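## 1. Lemier

Vasilică Buzatu got the job at Dorkamov because he had worked in a hotel kitchen and was not bothered by doing the same thing all day. The room was on the second floor, over a shop that sold blinds. It had four stations. His was the one by the radiator, and the arm there was called Lemier. The arms all had names when he came, and he never asked who picked them.

The work was simple to explain. You held the leader handles, the arm copied you, and the computer kept what the arm did and what its wrist camera saw. When you finished one, you pressed the left pedal to keep it or the right pedal to throw it away. The kept ones went to Mulura, the company paying for them, and a model there learned from them.

The task for June was table setting. Quang Võ had the station across from his and had been there two years. On the first morning he came over and watched Vasilică throw away nine in a row.

"What was wrong with that one?" Quang asked.

"I shook."

"Did you get it where it goes?"

"Yes."

"Then keep it. If you only give it perfect ones, it won't know what to do when it's off by an inch."

Vasilică kept the next one. He had shaken in that one too.

By the end of the second week he had 1,096 kept. The number sat in the corner of his monitor, and he looked at it more than he meant to. At night, when he closed his eyes, he saw the table from the wrist, with the two black fingers coming up from the bottom and everything else small and far off.

He called his sister and tried to tell her about it.

"So you're teaching it," she said.

"I'm moving spoons."

"Does it know it's you?"

He said no. The files had a station number and a time. After they hung up he thought about that, and about how he always came in a little from the left, which was how he had reached for things since he broke his wrist at fifteen. That would be in there. It would be in every one of them.

The next afternoon the prompt on his screen said SPOON, REST. He brought Lemier down over the teal table, slowly, until the red spoon lay in the cream dish and its handle ran back between the fingers.
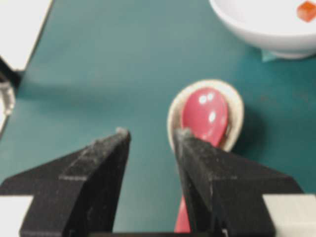 ## 2. Âu

Mulura sent the first model back a few weeks later. They loaded it on Âu, the arm at Quang's station, and everyone stopped work to watch.

The total across the four stations was on the wall screen, 1,974 for the spoon task alone. Quang set out the dish and the spoon and put his hands in his pockets so that he wouldn't touch anything.

Âu went up, waited, and started down. It missed the first time. The fingers closed on air beside the handle, opened, and backed off a little way. Then it moved left, farther than it needed to, and came in again from that side.

Vasilică felt it in his own wrist.

The fingers closed on the handle and the spoon came up. A woman from station three clapped twice. Âu carried the spoon over, let go a bit too high, and the spoon rattled and stayed where it was.

"Quang," Vasilică said. "Do you come in from the left?"

"No. Straight down. Why?"

"No reason."

Quang looked at the arm, then at him. He put the spoon back in the dish and reset the station.

"Again?" he said.

"Again," said Vasilică, and pulled up a chair.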